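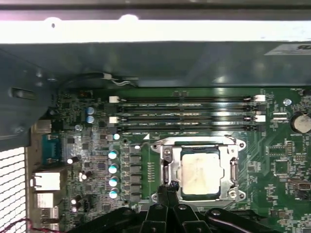
Why not re-teach the whole cell after every pad change, one reply to the last thread wanted to know, if the fingertips are the only thing that touches the load lever?

Time, mostly. A full re-teach on the Brakby cell takes most of a shift. A pad change moves the tip by a small, repeatable offset along the finger, so only the tool frame gets redone. The taught points stay as they are.

Order of work this week: pads, tool frame, wrist camera offset, plate position, then a slow dry run. Do them in any other order and you end up doing at least one of them twice.

Pads first. We get them from Floltley, same part for both fingers. Swap them as a pair even if only one looks worn. One new pad and one old pad will close off center, and the part shifts sideways as it's gripped.

The old pair came off at 753 cycles. Our limit is 500. The counter was reset during a controller update in January and the log had to be put back together from the job files. That's my error and the counter now writes to disk.

Clean the finger faces with a dry lint-free wipe before fitting. No solvent near the adhesive. Old thermal paste travels - if it's on the heat spreader, it will be on the pads sooner or later, and a greasy pad slips at a grip force that was fine the day before.

Grip force for the processor is set at 40 percent of the gripper's range. It closes on the edges of the substrate, never on the face. If it slips at that setting, look at the pads before you touch the number.
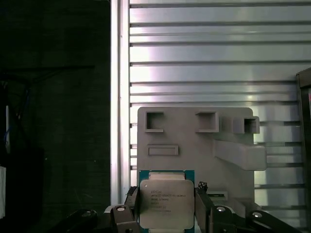
Xeon processor between the fingers, fixture plate behind.

Tool frame next. Jog to the reference corner on the fixture plate and touch off with the fingers closed. Store the offset, back away, repeat from the other side. If the two results disagree, a pad is seated crooked. Take it off and refit. Averaging the two just hides the problem.

Wrist camera offset. The Hsiao bracket has slotted holes, and the slots let the camera creep when the fasteners loosen. I put a paint line across each bolt head and the bracket after tightening. A broken line means the offset is stale. Cheap, and quicker to check than running the calibration target.

Plate position. The plate is printed and sits on the slats beside the tower. It doesn't need to be square to the table. It needs to be where the program thinks it is, so measure it after you set it down and enter the numbers.

The tower is the less friendly part. It lies on its side with the panel off, and the drive cage and the power supply both stand in the way of a low approach. All moves into the case start from one point high above the board and come down 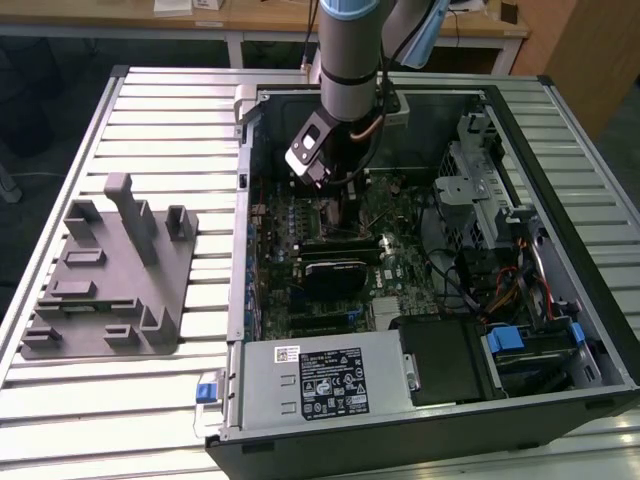
at reduced speed until the fingers are below the chassis rim. Inside the rim there are no sideways moves longer than a finger width unless the path has been run by hand first.

Cable check comes with the dry run. Watch the loop at the wrist through the full reach, both ends of the board. If it goes tight at one end, add slack at the upper clamp. Adding it at the wrist end puts the extra length down near the board where it can snag on a heatsink.

Power leads inside the case get pushed toward the drive side before every run. Do it by hand. I tried to have the arm do it and gave up.

Dry run program is job 141 in the Fevesero folder. Same path as the real job, gripper disabled, stops above each pick point and waits for a keypress. Keep a hand on the pendant the whole way.
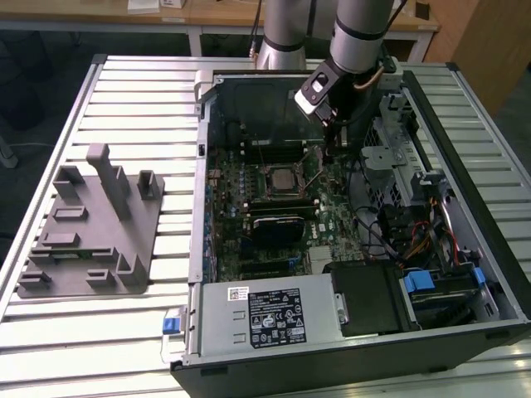
Can the dry run be skipped if only the pads changed?
Run it anyway. A wrong sign in the tool frame looks fine on the screen and puts the fingers into the socket.

Last item, for whoever has the cell after me: write the pad change in the log with the cycle count, both touch-off results and the camera offset. The January gap cost me an afternoon.

Spare pads are in the second drawer. Two pairs left, more on order.

Home Explore Threads Saved Settings
Last updated 4:10 pm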